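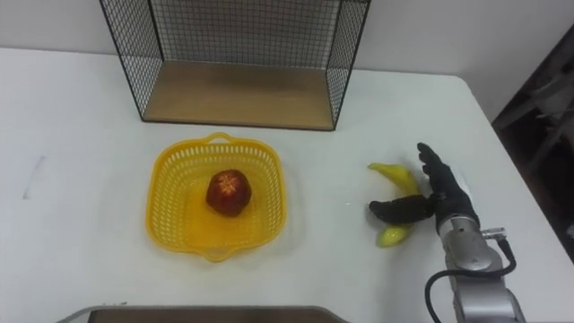
Wumunow wrote under the first version of this page that the order of the steps was wrong, and that one must measure the shelf before sorting the papers. I tried it this way and I agree, so the steps are changed now.

How to put a home paper archive in order

My archive had 3,369 sheets when I started. After the work there are 172 left, and they fit in one small shelf. You need one free evening, a pencil, paper folders and a clear table.

Step 1. Measure the inside of your shelf: width, depth and height. Write the numbers on the first folder. A folder that is too wide will bend at the corners after a month.

Step 2. Take all papers out and make six piles: home, health, taxes, work, school, guarantees. Do not read letters now. I lost two hours with old postcards.
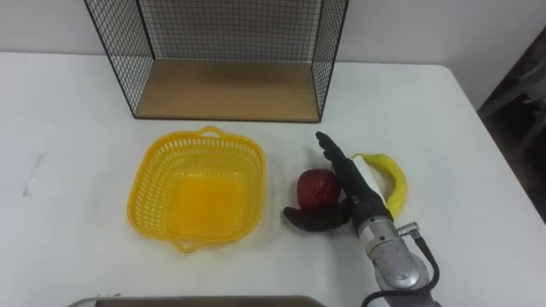

Mesh shelf with a wooden base, yellow basket in front.

Step 3. Go through each pile and remove doubles, old advertising and manuals for things you no longer own. Papers with an account number go to the shredder.

Step 4. Put the newest paper in front. Write the name of the folder on the tab, in pencil, because names change.

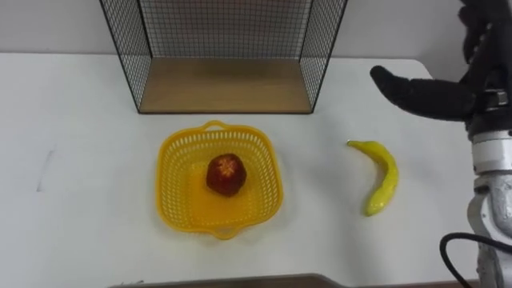 Can I keep receipts in the same folder as the guarantee?
Fold the receipt once and clip it behind the guarantee, and make a copy if it is printed on thermal paper, which becomes pale with time.

Step 5. Make a list of the folders on one sheet and keep it at the very front. Mine has 51 lines. Each January I check it and take out what is expired.
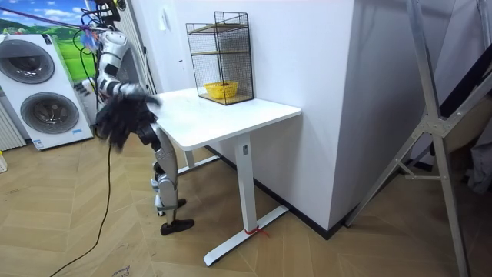
White desk, wooden floor.

If your folders stand too loosely, put a bookend at the open side. For heavy guarantee books I use a separate box on the floor of the closet.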